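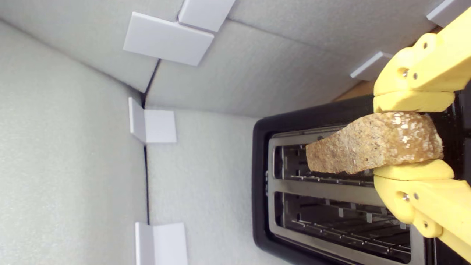 Saskia McKinnon
Equipment Planning Lead, Rewi

1/ The equipment plan for the kitchen-task workstation is now open for comment. A slice of bread held over a toaster is the task used for costing.

2/ Each gripper is budgeted at $2601. Replacement finger pads are a separate line, capped at $300 per year.

3/ Foam panels and toasters will be bought locally. Quotes remain valid for 90 days.

4/ Requests above $3000 require sign-off from Jarlath Scanlon. Please send comments to Paweena Jaidee in Purchasing.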